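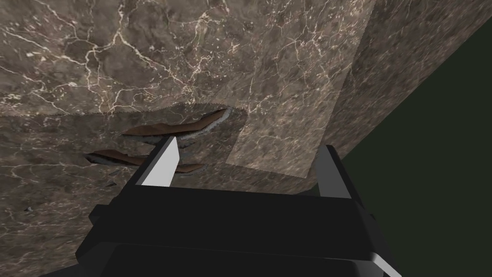

# Plurness Tabletop Set, simulated two-arm episodes

Plurness is a paid data set of simulated robot episodes, made and sold by Drelus. This card covers the tabletop part of it, release 2. Hendrik Chauke looks after the card and the loader script. The licence text is in `LICENCE.txt` and is the same as for release 1.

## What you get

The set holds 550 episodes in 11 scene groups. Every episode is rendered from a wrist camera and a body camera. All images are computer renders. No real footage is mixed in.

Each episode folder contains:

- `body/` and `wrist/`, numbered PNG stills
- `joints.csv`, joint positions for both arms
- `grip.csv`, gripper opening, one row per still
- `scene.json`, surface textures and object list
- `notes.txt`, present only where a checker wrote something down

Stills and table rows share the same numbering. If a row has no matching still, the loader skips it and prints the row number.

## Scenes

Surface textures are drawn at random from the Gumede pack, so the colours of a room tell you nothing about the task. Marble and wood turn up on walls, floors and tables alike. The body camera may be set at a strong tilt. We do not straighten the stills, and the tilt angle is stored in `scene.json` under `cam_roll`.

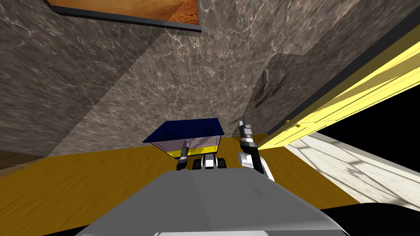 *Body camera, box task: the navy-lidded box on the yellow tabletop, with one gripper in front of its lower left part and one to its right.*

Box tasks come with a written goal in `scene.json`. A single still does not show whether the goal was met, so read the `outcome` field for that. It takes the values `met`, `not_met` and `unclear`. There are 68 episodes marked `unclear`, and we have left them in. Filter them out if your training code expects a yes or no.

## Getting started

1. Unpack the archive to a drive with plenty of free space.
2. Run `python check.py` from the top folder.
3. Open `load_one.py` and set the path on line 35.

The check script compares every file with the list in `manifest.csv`. It does not change anything. If it reports a missing file, download that scene group again before writing to us.

## Known problems

- Wrist stills can be filled almost entirely by one surface. These are kept.
- Some texture names in `scene.json` still use the old spelling from release 1. The loader accepts both.
- Gripper opening is given in millimetres in this release. Release 1 used a fraction from 0 to 1. Do not join the two tables without converting.
- Depth images are not included. They are sold with the Irkton add-on.

## Suitable uses

The set is meant for pre-training and for testing image loaders and policies in simulation. We have not tested it as the only source of data for a real arm and do not recommend using it that way. Contact forces are not recorded.

## Changes

Release 2 adds the `outcome` field and the body camera tilt value. Release 1 came out in August and is no longer updated. Card last edited November 25, 2020.

Related items

- Plurness Tabletop Set, release 1 (archived)
- Irkton depth add-on
- Gumede texture pack: list of surfaces
- Drelus loader scripts
- Converting gripper values between releases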